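Wakumeo Laundry & Linen

Home | About Us | What We Wash | Pick-up Days | Contact

About Us

Hello and welcome, and thank you for wandering over to this page, which has always been the one I most enjoy fussing with. If you only need the prices or the pick-up days, they have pages of their own. If you'd like to know who will be looking after your sheets, put the kettle on and stay a while.
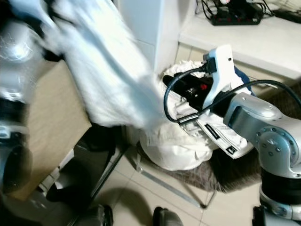
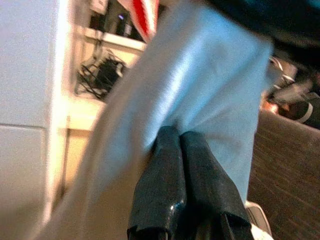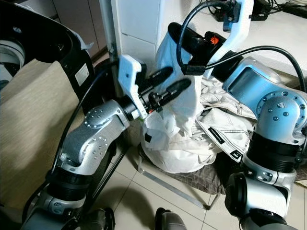

Mélanie McIntyre
Owner, Wakumeo Laundry & Linen
Page last updated 2002-10-15

I grew up in a house where laundry was done on the floor. My mother would tip the whole lot out onto a mat in the middle of the kitchen and we would all sit round it, and you were allowed to talk about anything you liked as long as you kept sorting. I learned to tell a pillowcase from a tea towel with my eyes on the television. When I opened Wakumeo I bought a proper sorting table, because I thought a proper laundry ought to have one, and within a month it was covered in paperwork and the washing was back on the floor, on a mat, in a great big heap. It has stayed that way. The mat gets shaken out and the tiles get mopped, and a heap on the floor gives you room to pull things out sideways without half of it sliding off the other end.

We are a small laundry. We wash, dry, fold and mend for households, for a few bed and breakfasts along the lake road, and for two hairdressers who get through more towels than you would believe possible. We opened in July, in a heat wave, with one washer, one dryer and a borrowed ironing board that I still owe somebody a replacement for. The shop was a fish and chip place before us and for the whole of that first summer, whenever the dryer ran for long enough, there was a faint suggestion of vinegar. It's gone now, I promise. One or two of our oldest customers say they miss it.

Who we are

Lerato Ndlovu has been here nearly as long as I have. She runs the sorting and the folding, and she is the person who decided that we would read every label on every garment, even the ones we've seen a dozen times before. I thought this was going to slow us down terribly and I said so, at some length. She let me finish and then showed me a cream cotton jacket with a lining that wanted cold water, and I haven't raised it again. If you have ever had a note pinned to your bag asking whether you knew your trousers were dry clean only, that was Lerato, and she means it kindly!

Bongani Mkhize looks after the machines and drives the van. He knows most of the dogs on the route by name, and a fair number of the people. He is also our stain man. He came to us from a hotel laundry and brought with him a notebook full of what takes out what, most of it in pencil, some of it in a shorthand that only he can read. Beetroot has three pages to itself. If you can tell us what the stain is, please do, and please don't be embarrassed. A scrap of paper with "gravy" on it, safety-pinned near the spot, saves him a great deal of sniffing.

Siriporn Limsakul does our mending, on the afternoons when her children are at school. Buttons, hems, split seams, elastic, the corners of fitted sheets. She will do a zip if you ask nicely and aren't in a hurry. She is very particular about thread and keeps more whites than I knew existed, because a bright white thread on an old ivory sheet shows up like chalk, and she is quite right about that.

And then there is me. I answer the telephone, do the books, iron when we're behind and write this page. I also do the linen closets, which I'll come to further down.

How your washing goes through the shop

Your bag comes in with a numbered tag and that number stays with it until it goes home. We do one household at a time. I know some larger places will put several families in together and sort them out at the end, and I'm sure they have good ways of doing it, but I would lie awake. So your bag goes onto the mat, and only yours, and it gets pulled apart there.

Whites first, always. White and off-white things have a way of hiding in one another, and a heap of them is the hardest sort of heap to read. A sheet will swallow a whole family's socks. So everything gets lifted and shaken out before it goes anywhere, even if it looks as though there's nothing in it. Sheets especially, and duvet covers most of all, which I have known to give up pyjamas, a stuffed rabbit, a library card and once a really very nice fountain pen.

Creams and ivories are kept apart from the true whites where we can manage it. Then pale blues, which get their own small load if there's enough to make one and wait for the next if there isn't. Then stripes, and anything red and white gets looked at twice. We do a little test on those with a damp cloth on an inside seam. Navy and other darks are last and they go in cold, inside out, with nothing pale anywhere near them. I turned a whole christening party's napkins grey in our first year with one navy sock, and I replaced every one of them, and I think about it more than is healthy.

Pockets are checked on the mat and then again at the washer. Coins, tickets, lip balm and whatever else we find go into a little envelope with your number on it and come home pinned to the top of the bag. Tissues we throw away.

Folding

People have strong feelings about folding, and so they should. Towels in thirds or in halves, shirts flat or on hangers, socks in balls or laid together (Lerato can't bear balls, they ruin the cuffs, but she'll do them if you ask). When you first come to us we give you a card to fill in with how you like things, and we keep it with your number. You can change your mind as often as you want. We have one gentleman who changes his every spring.

Fitted sheets we fold in the one way that works for us, corners tucked into corners, and it always takes longer than you would think. Large flat sheets and tablecloths are a two-person job whenever two people are free. If you would like to learn the fitted sheet fold, ask at the counter. Whoever is in will be happy to show you, and will probably show you twice.

Linen closets

This part of the business began with my neighbour, who rang up in tears over a closet she couldn't get the door of closed. I went across with a pot of soup and a roll of paper labels and we spent the better part of a day on her living room floor. We pulled everything out, made one enormous pile, and went through it sheet by sheet. By supper she had a set for each bed and a spare, her grandmother's tablecloth back (she'd thought it had gone in the move) and a stack for the animal shelter, who are always glad of old towels.

I enjoyed it so much that I started offering it to customers. I come to you, we have a good talk and a good sort, and anything that needs washing or mending goes back to the shop with Bongani. I don't make anyone throw things away. If you want to keep 20 pillowcases for two pillows then we'll find a sensible place to keep them. There's a fee for this, and it's on the What We Wash page, down at the bottom.

The name

We get asked. Wakumeo was what my youngest called the washing machine before she could say washing machine, or at least that's how we decided to spell it when we filled in the registration form. She's a good deal taller now and would like me to take this paragraph down.

Our neighbours and friends

We share our back lane with Kekana, the upholstery workshop, and Xolani Moodley there has rescued more than one of our laundry bags with his big industrial needle. If you have loose covers that need washing and the seams are tired, bring them to us and we'll walk them over to him for a price first. It's usually the piping.

The canvas bags we lend out are made by Andov. We bought 50 to begin with, thinking that would see us through for good, and then ordered another 100 when it became clear that people were growing fond of them and taking them to the beach. You're very welcome to use yours for the beach. Please shake it out before you send it back to us, as Bongani has asked me to mention the sand.

A few things people ask us

We do take single items. One blanket is fine, one shirt is fine. There's a small minimum for pick-up and delivery but none at all at the counter.

We don't do leather, suede, fur or anything with a wax finish. We can tell you who does.

Unscented soap is what we use unless you tell us otherwise. If you have your own that you prefer, bring the box in with your number on the side and we'll keep it on the shelf for you.

Wool is washed cool and dried flat, so allow an extra day or two, and more if it's damp out. We can't hurry it and we've stopped trying.

If we lose something or spoil something, we'll tell you before you find out for yourself, and we'll put it right.

Come and see us

We're on the corner with the green awning, two doors along from the post office, with the bell on the door that sticks when it rains. Give it a good push. There's a chair by the window and usually a tin of something on the counter, and if we're all down on the floor in the back with somebody's sheets, just call out and one of us will get up. It might take me a minute longer than the others.

With warm regards from all of us,
Mélanie

Back to top | Pick-up Days | Contact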